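Olau's Second Runway Opens to Night Freight First

The lights on the new runway at Olau came on at 4:40 on a Monday morning in June, and the first aircraft to use them was carrying salmon. Passenger flights will stay on the old strip until the fall. The airport authority chose this order of work three years ago and has kept to it, despite pressure from two carriers that wanted the longer runway for their summer schedules.

The reasoning is mostly about pavement. The old runway is 1,375 meters shorter than its replacement and was laid on fill that settles unevenly at the north end. Loaded freighters make the settling worse. Moving them first takes the heaviest wheels off the weakest ground and gives crews a full season to repair the joints at night.

"The old strip has life left in it if you stop landing freighters on it," says Njål Magnusson, the authority's head of airfield engineering. "We measured the slabs every month for two years. The passenger jets barely register."

The new runway is 3,278 meters long, with paved shoulders on both sides and a drainage channel along the east edge. Holmgren, the main contractor, placed the base course in two lifts after the first test section failed a compaction check. That cost the project seven weeks. The time was partly recovered by laying the electrical duct before the final surface and not after it, as the original plan had called for.

Drainage and deicing

Deicing fluid was the hardest item to settle with the county. Runoff from the old apron goes to a single pond, which overtopped in two of the last five winters. The new system splits the flow. Meltwater with a high glycol reading is held in buried tanks and trucked to a treatment plant at Kiltthorpe; the rest passes through a gravel bed to the river.

Sensors in the channel make the decision, and a valve closes when the reading passes a set limit. Hedvig Solheim, who reviewed the design for the county, asked for a manual override and got one. She also asked for the limit to be lowered in April and May, when the river is slow. That request is still open.

Noise after midnight

The approach path now crosses the east side of Dresanon, where 74 houses fall inside the contour that qualifies for new windows and bedroom ventilation. Work has been finished on fewer than half. The authority pays for the glass and the labor, but owners must arrange access, and several of the houses are rented out.

Vilgot and Elsa Sundqvist live at the end of the street closest to the path. Their windows were replaced in March. "The engines I can sleep through," Elsa Sundqvist says. "The reverse thrust is different. It comes up through the floor."

Freight operators have agreed to idle reverse between midnight and five when the surface is dry. On a wet runway the decision stays with the pilot.

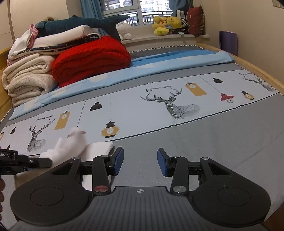 What happens in the fall

Passenger flights move across in stages, starting with the two daily departures that now leave with weight limits. Signe Torvik, who runs scheduling at the airport, expects the taxi time from the terminal to grow by four minutes. A parallel taxiway would cut that, but it is not funded.

The old strip will then close for resurfacing — the first full closure since it was built — and reopen as a backup for crosswind days and for small aircraft.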